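Vemavon Everyday Plate, Dark Teal: Review After a Spring of Daily Lunches

I bought four of these in April to replace a set of stoneware that had been losing plates to a tile floor at a steady rate. The Vemavon Everyday is a plastic plate with a raised rim, sold one at a time or in packs of four. Mine are the dark teal. The shop also had a gray and a cream, and I have only handled those in the store.

I use them at work more than at home. We eat at plain white tables in the same room where we do everything else, and people carry their plates back and forth to the sink down the hall. A plate in that situation gets dropped, stacked badly and left out overnight. Mine have been dropped more times than I could say, mostly on carpet, twice on the tile by the sink. One has a small scuff on the underside of the rim. None of them has cracked.

The rim is the best part. It is high enough to hold back the sauce from a plate of pasta or the liquid from a salad, and it gives your fingers something to get under when the plate is flat on a table. With the old stoneware I used to slide the plate to the edge of the table first and pick it up from there. These I just lift.

The center has faint rings molded into it. I had wondered if food would collect in them, and for most meals it doesn't. Peanut butter and soft cheese do sit in the rings a little, and a sponge takes care of that with one extra wipe. Rice comes off with a rinse.
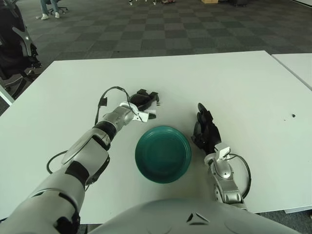 Color is a matter of taste, but I would pick the teal again. It is dark enough that you can find it on a white table without thinking, and coffee and tomato don't leave a visible mark on it. I have seen a cream one that belonged to someone else after a few months of curry, and it had turned orange in the middle. If you eat a lot of turmeric, skip the cream.

Weight is low. That is good for carrying a stack and less good if you like to cut things on your plate. A pork chop with a dull knife will push the plate across a smooth tabletop unless you hold the rim with your other hand. A thin mat fixes it. I also tried the Tesmont plate, which has a rubber ring underneath and stays put much better, but the ring comes off in the dishwasher and then has to be found.

Knife marks do show. After 7 weeks there were fine lines on the two plates I use the most, visible when you tilt them toward a window. They don't feel rough. A serrated steak knife would do more damage, and I keep mine away from them.

Vemavon says the plates are rated for 1000 dishwasher cycles. I have no way to check that and am nowhere near it. Ours go on the top rack, and they come out flat and the same color they went in. They do hold water in the ring on the underside, so you need to tip them as you unload or you get a wet shelf.

The plates are not for the microwave. This is molded into the bottom in small letters, and it is easy to miss. For heating lunch I use a Zusumus glass bowl and tip the food onto the plate afterward. If you reheat most of your meals and don't want a second dish to wash, this is a real drawback and you should buy something else.

Stacking is fine. Four of them nest to a low pile, although the rims grip each other a bit when wet and the top one can bring the next one along with it.

Good: raised rim, light, hides stains, takes a fall.
Not so good: no microwave, slides under a knife, holds water underneath.

I would buy them again for a break room, a porch or a house with kids. For a dinner table I would still put out the stoneware, what is left of it.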